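# Mug-on-peg task: grasp is fine, hang fails about a third of the time

**Skilholm_lab2**

Student project, two-arm setup, kitchen table task. The goal is to take the pink mug by the rim and hang it on a free peg of the wooden mug tree. The teal mug stays on its own peg as a fixed obstacle. Our policy was trained on 267 demonstrations, all teleoperated by members of the class.

Grasping is not the problem. In the last evaluation we ran 221 trials and the mug was lifted in nearly all of them. The failure is at the peg. The gripper holds the rim, the wrist turns, and the handle either stops short of the peg or passes under it. When we replay a recorded demonstration with the tree in its taped position, the hang works. 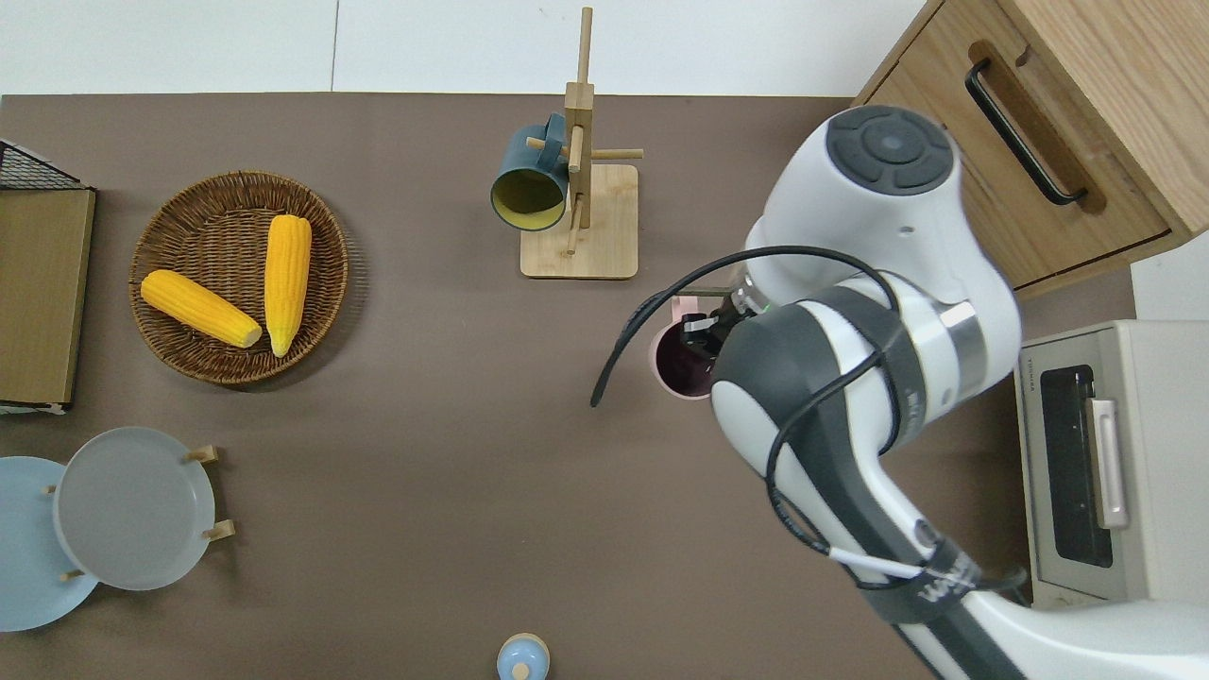 The tree base is placed by hand before each trial, within a 5 cm square. Its rotation is not controlled. We log joint positions, gripper width and two camera streams. The loss curve is flat by the end of training, so I don't think more steps will help.

Is this a data problem or a calibration problem? The project review is in June and we have time for one more round of collection, not two.

---

**linero_bench**

Check calibration first. It takes an hour and new demos take a week.

Replay working with the tree in the taped position tells you the arm repeats well. It tells you nothing about the cameras. Put a printed marker at several spots on the table, compute its position from each camera separately, and compare. If the two disagree by more than the radius of a peg, fix that before touching the data. Also check whether a camera mount was bumped between collection and evaluation. Compare the first image of an old episode with a new one taken with the arms parked in the same pose.

Then look at base rotation. You say it is not controlled at evaluation. Was it controlled during collection? If everyone set the tree down square to the table out of habit, the policy has seen almost one peg direction. Sort your failed trials by tree angle. If they cluster, you have the answer.

Our group had the same symptom on the Clarkis rig. Layout from one of your other setups would help here, specifically where the fixed camera is relative to the pegs.

---

**kitchen_arm_ta**

more demos. 267 is low for this

---

**Samir-project**

Partly agree with the post above, but adding demos with the same habits will not change much. Things I would vary in your one remaining round:

- tree rotation, set from a list of angles that you print in advance
- start position of the pink mug
- handle direction of the pink mug, which matters more than its position
- which peg is the target, if your task definition allows it

Grasp point is the other issue. With a rim grasp, the distance from fingers to handle changes depending on where on the rim you close. Look at your demos and see if operators used one consistent spot. Ours did not, and we ended up filtering the set. We kept 3274 short segments after cutting out idle time and regrasps, and that trained better than the full recordings.

Regarding the fixed camera, a high side angle like this one covers the table, but the mug tree is toward the back.

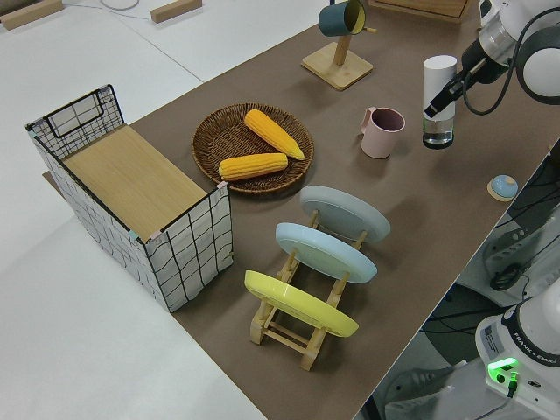
*Side camera view, mug tree at the back of the table.*

At that distance the pegs occupy few pixels. If you downscale the stream before training, check what a peg looks like at the size the network receives. We cropped around the tree for the last part of the motion and kept the full view for the reach.

Log the angle of the tree for every trial from now on, including the successful ones.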